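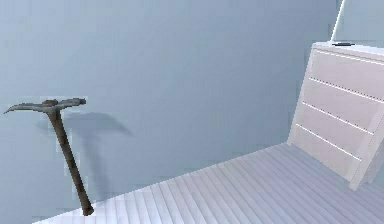
A pickaxe with a dark handle and a curved metal head.

Why Do Prices Go Up? Inflation Explained for Young Readers

Money and You: a series for pupils aged 8 to 11
Prepared by the Cunden Museum of Money, Schools Department

Have you ever heard a grown-up say that sweets used to cost much less when they were young? They were probably right. Over time, the prices of most things rise. Economists, the people who study how money is used, call this inflation.

What is inflation?

Inflation means that prices in general are going up. It does not mean that one thing has become dearer. If the price of strawberries rises after a wet summer, but bread, shoes and bus tickets cost the same as before, that is a change in the price of strawberries. When bread, shoes, bus tickets and many other things all cost more than they did last year, there is inflation.

When prices rise, each coin in your money box buys a little less. The coin has not changed. It still has the same number stamped on it, but you need more coins to buy the same things.

How is it measured?

To find out how fast prices are rising, people who work with numbers use a "shopping basket". It is a long list of things that families often pay for, such as milk, socks, haircuts and heating. They look up the price of everything on the list, add the prices together, and then do the same again a year later.

Let us try this with the town of Clestley, which our museum uses in its classroom games. In Clestley, the basket cost 100 crowns last July. If the same basket costs 103 crowns this July, prices have gone up by three crowns in every hundred. We say that inflation is three per cent.

The full Clestley list has 322 things on it. Some matter more than others. A family buys bread far more often than it buys a kettle, so a change in the price of bread counts for more in the final sum.

Why do prices rise?

There are several reasons, and more than one can be at work at the same time.

Sometimes people want to buy more than the shops have to sell. Suppose the Brophy toy shop has 65 kites and a great many children would like one. The shopkeeper may find that the kites still sell at a higher price. If this happens in lots of shops, prices rise across the whole country.

Sometimes it costs more to make things. A baker needs flour, electricity and people to work in the bakery. If these become more expensive, the baker may have to charge more for a loaf.

Prices can also rise when there is a lot more money to spend but no more things to spend it on.

Is inflation bad?

A small amount of inflation is normal, and many countries aim for it. If wages rise at the same speed as prices, families can buy as much as they did before. Fast inflation is harder to live with. People who have saved up may find that their savings buy much less than they had hoped -- and shops may have to change their price labels again and again.

Sometimes prices in general fall. This is called deflation. It can cause trouble too, as people may put off buying things while they wait for them to become cheaper still.

Who keeps an eye on it?

Most countries have a central bank. One of its jobs is to keep inflation low and steady. It does this mainly by changing interest rates. Interest is the extra money you pay back when you borrow, or the extra money you receive when you save. When interest rates go up, borrowing costs more, so people tend to spend less and prices rise more slowly.

Something to try

With an adult, choose five things your family buys every week. Write down what each one costs and add up the total. Keep the list safe and look up the same prices in three months' time. Remember to choose the same size of packet -- a smaller packet at the same price is a price rise as well.

Words to know

Inflation: a general rise in prices
Deflation: a general fall in prices
Wages: the money people are paid for their work
Central bank: the bank that looks after a country's money

Page last checked: 30 Jun 2026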